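Section 4. Recording demonstrations for the tube task

Read this section before you power the arms. Section 3 covered calibration, and if you skipped it, the arms will let you know.

The method in brief: a person drives both arms through the task, Wanora logs joint angles and head camera video together, and a policy is trained on the recordings. Our current policy was trained on 3,000 of them. A full log holds 3,427, and the difference is mostly Fikri Siregar learning to use the controls.

4.1 Setting the table

1. Put the rack in the middle of the table, within reach of both grippers. A small angle is fine. Change it between episodes, or the policy will learn one angle and defend it to the death.

2. Load the rack with capped tubes. Mix the liquid colors and the fill levels. Check each cap by hand.

3. Leave the background objects at the back of the table. They are distractors, and the policy has to learn to ignore them. Do not tidy them. Do not eat lunch among them.

4. Open both grippers and bring them to the start pose, one on each side, aimed at the rack from the front.

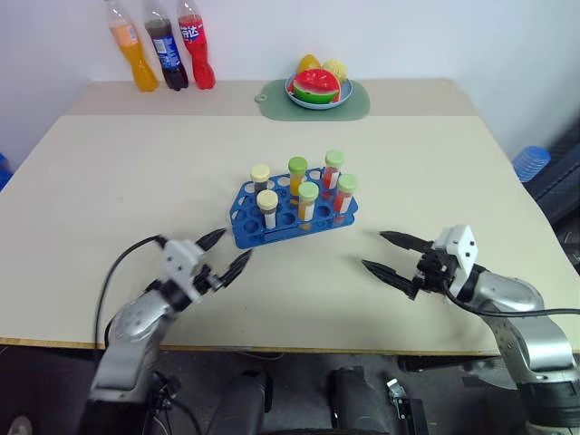

Figure 4-1. Head camera view with both grippers open and the rack loaded.

5. Compare the live view with Figure 4-1. The whole rack and both sets of fingers must be visible. If a finger is missing from the picture, move the arm and leave the camera alone.

Note: Bottles, toy fruit and the plate may be swapped or moved between sessions. Write down the change in the session sheet. "Moved stuff" does not count as writing it down.

4.2 Recording an episode

1. Press Record and wait for the tone.

2. Grip the chosen tube just below the cap with one arm, lift it straight up, and pass it to the other arm over the open table.

3. Set the tube in an empty hole and return both arms to the start pose.

4. Press Stop. Mark the episode Keep or Drop right away. Your memory of it will get kinder by the minute.

Caution: Watch the wrist cables. They loop over the tabletop and will happily catch on the arm during a wide swing. Keep swings small.

Caution: Keep your hands off the table while the arms are live. Marlene Dufour has asked that this line be printed in every section, so it is.

4.3 What to keep

Keep slow episodes. Keep episodes with one missed grasp and a clean recovery – when we left those out, the policy froze after its first miss and stayed there, apparently thinking it over. Drop anything with a fallen tube or more than 2 missed grasps.

With recoveries included, the policy completed 96 test runs in a row before Darcy Leclerc moved the rack to a spot it had never seen. Results from new rack positions are in Section 6 and are more modest.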